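Lukum Color Chargers and Square Power Strips

The Lukum range from Brorimmont covers plug-in chargers and the power strips to go with them. Everything is sold by the piece, so you can put together the colors you want.

Chargers

Each charger is a small block in two tones, with a lighter body and a darker band at the prong end. Teal, mint green and light blue are in stock now. The prongs are fixed and don't fold.

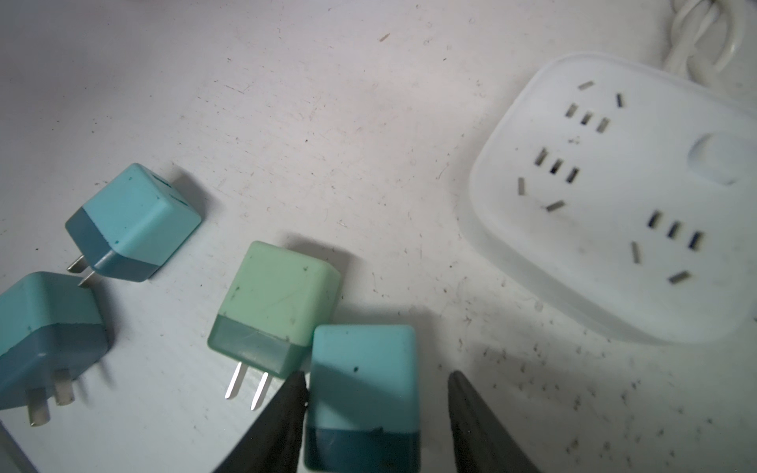
Miranda wrote to us that the colors settled the fights in her house — one color for each person, and chargers stopped going missing.

Pink is the newest color in the range. It has two USB ports on the face, so one charger can take two cables. 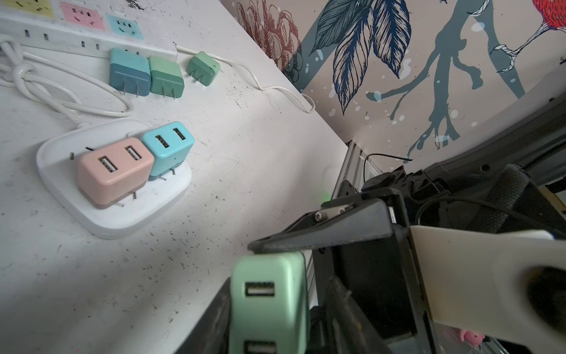
Pink and light blue chargers in a white square base.

Square power strips

The square strip has rounded corners and a shallow raised rim. It takes up less length on a desk than a bar-shaped strip. The power switch is set into the top, near one corner, in the same color as the body on the blue model. Chargers can sit one behind the other on one side and leave the other side open.

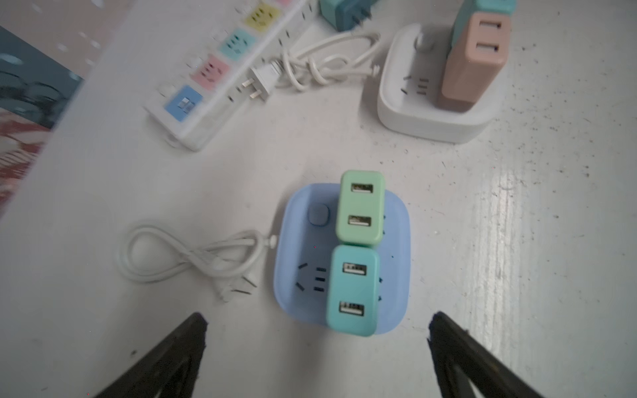
Colors and cord

The square strip comes in blue or white. It has four outlets in a two-by-two grid and a power cord with a two-prong plug. The slots are for Chinese plugs, so check your wall outlets before ordering. The cord comes tied in a bundle — undo it fully before use.
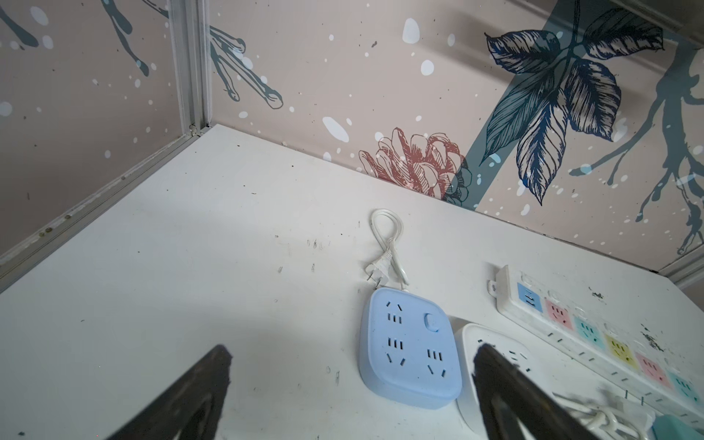

Ordering

Minimum order is 4 pieces in any mix of colors. Shops ordering 100 pieces or more should ask for the trade list. We had 62 blue strips on the shelf when this page was updated, and the next delivery to our Palthorpe store is due in May.

Page updated Mar 28, 2025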